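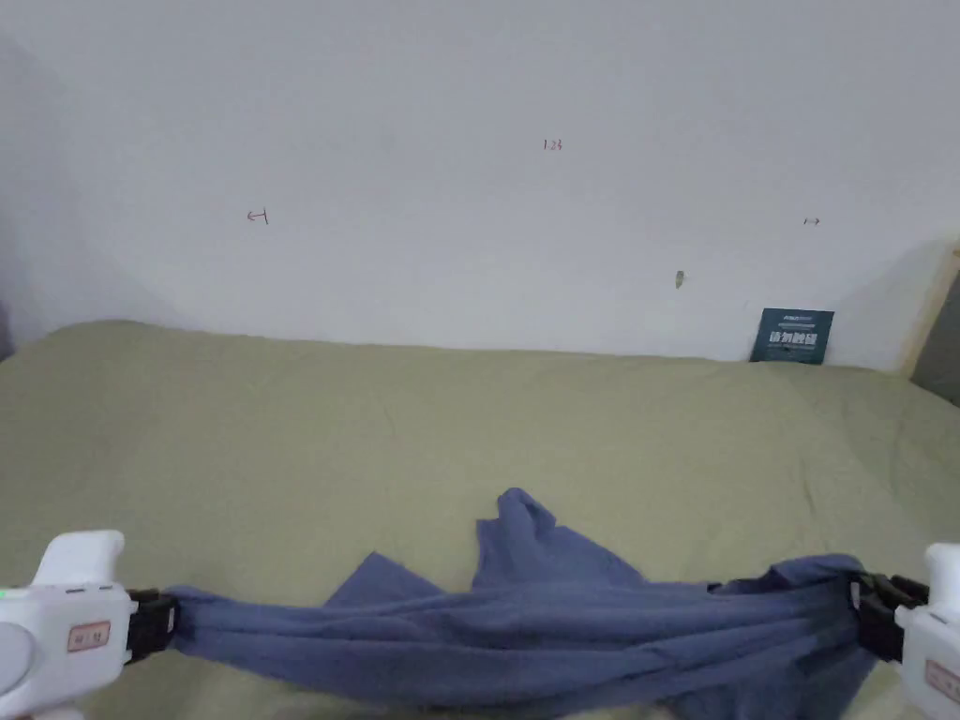 Kurnik grippers: set-up and care notes
Version of 9/15/19
Part of the Mellor cloth folding recordings

Contents
1. What these notes cover
2. Before a session
3. Jaws
4. Lights and labels
5. Working on the bed
6. After a session
7. Known problems

1. What these notes cover

Kurnik is the pair of white hand-held grippers with which we record cloth handling for Mellor. These notes tell how the pair is prepared, cleaned and repaired. The format of the recorded files is described in a separate file, FORMAT.txt, and is not repeated here.

The notes are written for the person who holds the grippers. No programming is needed, except for the last step of section 2.

2. Before a session

Charge both grippers fully. A half-charged gripper will start, but it may stop in the middle of a fold and then the whole recording must be thrown away.

Close and open each jaw 11 times without cloth. The movement should feel the same on both sides. If one side feels heavier, clean it first (section 3).

Start the Isach program on the computer, then switch on the left gripper, then the right one. In the other order Isach sometimes exchanges left and right. Run isach check and wait for two lines that end with OK. 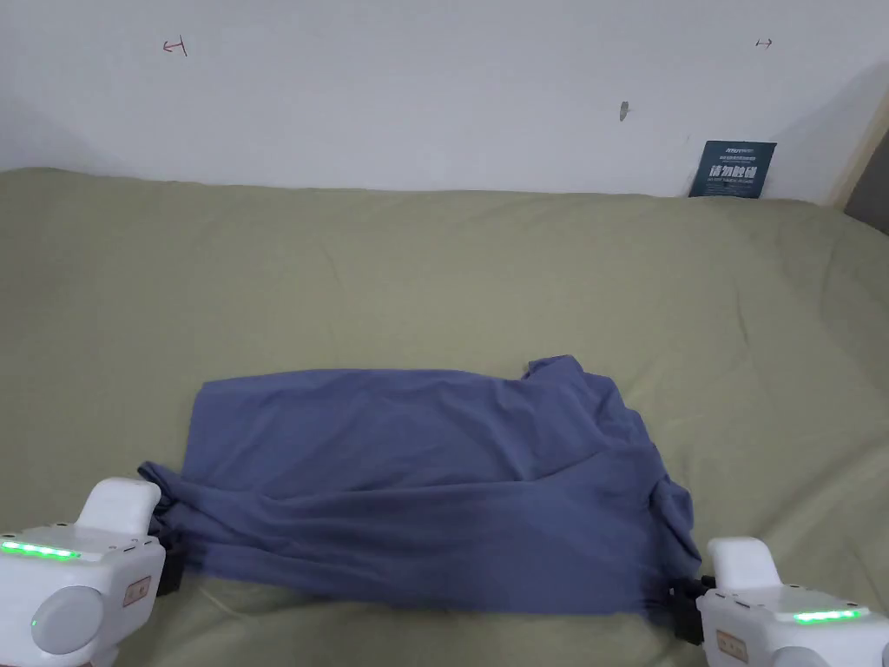

3 min read · Section 3 of 7

3. Jaws

The jaws are black and they hold the cloth by pinching. For a T-shirt or a similar soft cloth, take only the corner. When too much fabric goes into the jaw it gathers in a bundle, and the position sensor then reports a jaw that is more open than it really is.

Remove lint with a dry brush. Do not use oil — it leaves spots on the cloth and collects dust. The pads are changed after 4000 closings, or earlier if a corner slips out twice in one session. Spare pads come from Stardale in bags of 22. Please change the pads on both grippers together, even when one still looks good.

After new pads are fitted, run isach zero with the jaws closed and empty.

4. Lights and labels

Green means that the gripper is on and connected. No light means that it is off or the battery is empty. If the light goes off during work, put the cloth down and repeat the check from section 2.

Each gripper has a small label on the body. Do not wipe it with alcohol, the print comes off very easily.

5. Working on the bed

The bed gives way under the hands more than a table does, so lift the cloth a little before you pull it sideways. Hold both grippers at nearly the same height. Pull until the cloth is straight between the jaws and then stop. A stronger pull does not make a better fold, but it does wear the pads.

Smooth the bedspread between recordings. Leave the marks on the wall as they are.

6. After a session

Open both jaws before you switch off. The pads keep a dent if they are stored closed. Write the number of closings in the log; one full day of recording usually adds 700.

7. Known problems

Left and right exchanged: stop Isach, switch off both grippers, start again in the correct order.

Jaw does not close fully: lint behind the pad. Take the pad off, brush, put it back, run isach zero.

Jaw closes with a delay: seen only with the old version of Isach. The update from December corrected it.

Handle feels loose: tighten the lower screw by a quarter turn, not more. The thread is cut in plastic.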